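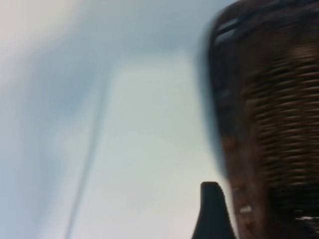
Why Is Fog So Good at Hiding Things?

Fog is a cloud that couldn't be bothered to go up. It is made of the same stuff as the clouds over your head, and it would look exactly like them if you could stand far enough away. You usually can't, because you are inside it, trying to find the bus stop.

What is it made of?

Water. Tiny drops of it, so small that they hang in the air and drift along with it. The air always has some water in it, but most of the time it's a gas called water vapor, and you can't see it at all. When air cools down, it can't hold as much vapor. The extra has to go somewhere, so it gathers on specks of dust, salt or smoke and turns into drops. You do the same thing when you breathe out on a cold morning and pretend to be a dragon.

So why can't I see through it?

A single drop is clear. The trouble is that there are an awful lot of them, and each one bends and bounces the light that hits it. Light coming from a tree gets knocked off course before it reaches your eyes, and light from everywhere else gets knocked in. All the colors get mixed up together, which makes white or gray. The tree is still there. Please keep walking carefully.

This is also why a car's bright headlights are not much help. They light up the fog beautifully – and that is all they light up.

Where does it come from?

The town of Warkstead sits in a valley, and in March it can get up to 18 foggy mornings. On a clear, still night the ground loses its heat and chills the air just above it. Cold air is heavy and a bit lazy, so it slides downhill and settles at the bottom, where Warkstead is. People who live on the hill get sunshine at breakfast and are quite smug about it.

Fog can also form when warm, damp air blows over cold water. Sailors know this kind well. Baiba Lepik ran the ferry to Grurnumska for years, and she steered through it by listening for the bell on the harbor wall. She says the seagulls sounded just as lost as everyone else.

Where does it go?

People say fog "burns off," but there is no fire. The sun warms the ground, the ground warms the air, and the drops turn back into vapor. Wind can do the job too, by mixing in drier air from above.

Try it yourself

Ask a grown-up to pour a little hot water into a glass jar. Put the lid on upside down and pile ice cubes on top of it. Wait 2 minutes and look inside. If you don't see any fog, put a pinch of salt in the water and try again with more ice. You may then eat the leftover ice, but not the salty water.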